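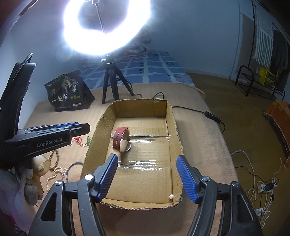 Section 4: Setting up your Tulach label printer for home shipping

Before you plug anything in, get your packing spot sorted, and I mean the spot you'll really use and not the one you wish you had. I ran my little mail-order shop off the end of a desk for years, and I can tell you a bed with a fuzzy blanket on it is a fine place to lay out a shallow cardboard box while you work out what goes in it, but please don't put the printer there! Blanket fluff gets into the roller. The printer wants a hard, level top with enough space behind it for the labels to feed in. Look at the bottom of your box while you're at it: if there's a seam between the flaps, run clear tape over it the way you see here. Glossy tape is great on a seam and terrible under a barcode, and we'll come back to that in step 7.

What you need: the printer, the power brick, the USB cable, one stack of fan-fold labels (a full stack is 448), and a computer with the Wastberg desktop app installed. If you haven't done the app yet, go back to Section 3.

1. Put the printer down with the feed slot facing away from you. Leave a hand's width of room behind it.

2. Plug the power brick into the printer first, then into the wall. Switch on. The light blinks blue and then stays blue.

3. Open the lid with both side tabs. There's a strip of foam under the roller. Pull it out and keep it in the carton for when you move house.

CAUTION: The print head is hot after a long run. Give it 30 minutes before you touch it or clean it.

4. Slide the labels in from the back, shiny side up, until you feel the roller grab. It pulls the first one through by itself and stops at the gap. If it spits out three or four blanks, hold the feed button until it beeps twice and let it measure the labels again.

5. Connect the USB cable. On Windows, wait for the little chime before you open the app. On a Mac you'll have to add the printer by hand under Printers & Scanners. Pick "Tulach" from the list and leave the driver on its default setting.

6. In the app, go to Settings, then Label Size, and choose 4 x 6. It comes set to letter size, so if your first label comes out as a tiny postage stamp in the corner, you skipped this one (I did, twice).

7. Print the test page and stick it on a scrap of cardboard. Scan it with your phone. If the scan fails, turn the darkness up one notch and try again. And keep tape off the bars, please, even the clear stuff! It throws the light back at the scanner.

NOTE: Error 997 means the lid isn't shut all the way. Press down on both corners until they click.

NOTE: The app logs you out after 30 days. Your saved addresses and box sizes will still be there when you sign back in.

If you're shipping through the Acuña counter service, leave the app open and go on to Section 5, where we'll link your account and set up pickups.

Barnport Shipping Supplies | Help desk: use the contact form in your account | © Barnport 2022 | Back to top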